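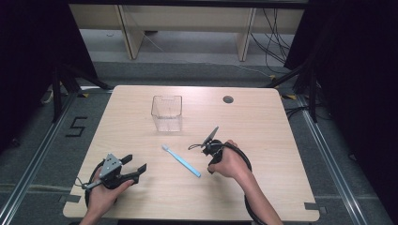

By Botond Vincze, Konville Community Bulletin
October 14, 2024

The Konville Public Library will extend its evening hours at the Baird Street branch beginning next month, following a vote by the library board to make permanent a schedule first tested in August.

Under the new schedule, the branch will remain open until 9 p.m. on four evenings each week. It currently closes at 6 p.m. on all but one evening. Opening times in the morning will not change, and the children's room will continue to close at 7 p.m. throughout the year.

The board approved the change by a vote of six to one. The dissenting member asked that the decision be put off until the city budget is settled in the spring, but the motion to delay did not receive a second.

Library director Dougal McIver told the board that the trial had drawn steady use from residents who work during the day, as well as from students at the nearby technical college. The branch received 200 written comments during the trial period, most of them in favor of later closing. Several asked for more parking lot lighting on the north side of the building, and the city has agreed to install two new fixtures before the schedule takes effect.
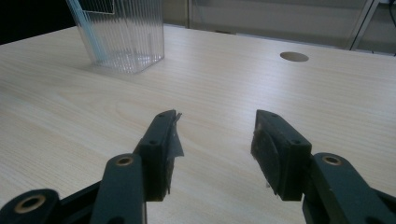
The longer hours will require 34 additional staff hours per week. These will be divided between two part-time positions, both of which are to be posted on the city's employment page by the end of the month. Current employees will be given the first choice of evening shifts, and no one now working at the branch will be required to change schedules before January.

Funding for the first year will come from the library's operating reserve. The board will request that the cost be moved to the regular budget after that time. Mr. McIver said the reserve was sufficient for the purpose and that the purchase of new books would not be affected.

Residents should note that some services will not be offered after 6 p.m. Passport applications, notary appointments and the local history desk will keep their present hours. The computer area, study rooms and checkout desk will be open until closing. Study rooms may be reserved by telephone or at the front desk for up to two hours at a time – longer bookings may be allowed when other rooms are free.

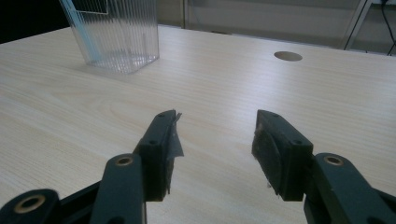
The board also heard a brief report on the Skovmont branch, where repairs to the roof are expected to be finished before winter. The reading room there remains closed. Books on hold at Skovmont may be picked up at Baird Street until further notice, and borrowers with items due during the closure have been given eight extra days to return them.

In other business, the board accepted the minutes of its previous meeting and renewed its agreement with the county for the shared delivery van.

The next regular meeting of the library board will be held in the second-floor meeting room at Baird Street. Members of the public who wish to speak should give their names to the board secretary before the meeting is called to order. Remarks are limited to three minutes per person.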